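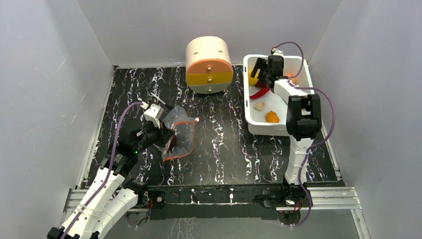
Darwish Park is a public park in the center of Rimville, between the old post office and the canal. It covers 8 acres and is open all year.

The land belonged to the Skolance brewery until the city bought it. Landscape architect Lăcrămioara Ciobanu kept the brewery's walled yard and turned it into a rose garden with 65 varieties. The rest is lawn, crossed by a path lined with 127 linden trees.

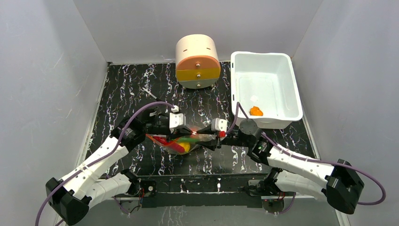
The north gate is the closest to the streetcar stop. A cafe beside it closes in February. The bandstand, rebuilt after a fire, seats up to 158 people and hosts free concerts on summer evenings.

Dogs are allowed on a leash, except in the rose garden.

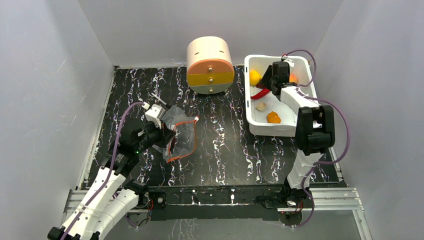 Drawer unit with orange, yellow and gray drawers, between two robot arms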